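The Thursday Session at Wondavthorpe

The manipulation course at Wondavthorpe runs for 13 weeks and has no final exam. Students are graded on logs, on a short written report, and on the condition of the data they hand over in June. Most of them arrive having written a controller in simulation. Few have had to keep a real arm working through an afternoon.

Ludivine Marchal, who designed the course, set the task list in the first week and has changed it only once. It consists of household work: garments on hangers, doors with small handles, objects moved between surfaces. Each team picks a task family and records demonstrations by teleoperation. A demonstration counts if it can be replayed from the log without a gap in any camera stream or joint channel. A failed attempt also counts, provided it is labeled as failed and the team writes down the point at which it went wrong.

The target is 100 accepted demonstrations per team. At the midpoint review the team of Gaëtan Le Goff and Jérémie Rey had 49, all of them garment work. Their rejection notes are longer than their acceptance notes. The most common entry is "grip lost at hook," followed by "sleeve contact, not labeled."

Clothing is a poor fit for the methods taught in the first half of the course. A rigid part has a pose that can be written in six numbers. A shirt doesn't, and its shape changes with every contact. Le Goff's approach is to avoid touching the cloth where possible and to treat the hanger as the object. The garment then becomes a load that swings, and the planner is told to slow down near the end of each move.

Doors raise a different problem. The handle follows an arc fixed by the hinge, and an arm that pulls in a straight line works against it. With two arms, small timing errors between left and right show up as force at the wrist. Rey logs both wrist signals and rejects any run where they drift apart for longer than the limit agreed in the team's plan.

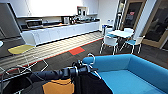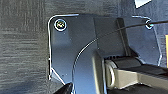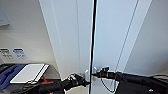
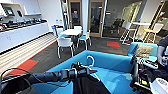 Does a student need to know how to program before joining the course?

A basic level is enough. Applicants should be able to read a short script, change a value in it and explain what the change did. The control software is supplied, and the first 2 sessions cover starting, stopping and logging.

The supplied software is called Foria. It was written by former students and is maintained by Sylvain Picard, who also teaches the session on calibration. Foria records every stream against a single clock and writes a plain text summary beside each run. Picard removed most of the automatic retry functions a year ago. His reasoning was that a silent retry hides the fault a student is supposed to find. The change made the early sessions slower, and the number of support requests rose over the following month before settling.

Calibration takes up more time than the course outline suggests. Wrist cameras are checked at the start of a session and again after any hard contact. The check takes a few minutes and is often skipped by new teams, who then lose an afternoon of recordings to a small offset. Marchal doesn't restore those runs. The team repeats them.

Grippers come from Rerumeck, a small supplier that sells spare finger sets to schools. Severino Villalobos, the lab technician, keeps a wear sheet for each set and replaces fingers by hours of use, whatever their appearance. He has asked teams to note every drop in the sheet as well — a request that is met about half the time.

At the end of the course the accepted runs are merged into a shared archive named Moulin, which the next group uses for training its first policies. Poor labels therefore reach other students within a few months. Le Goff and Rey began with a policy trained on the previous group's hanger runs and spent their third week correcting the labels on it. They have since added two fields to the template, one for hook orientation and one for the side from which the arm approached. Picard has accepted the first. The second is under review.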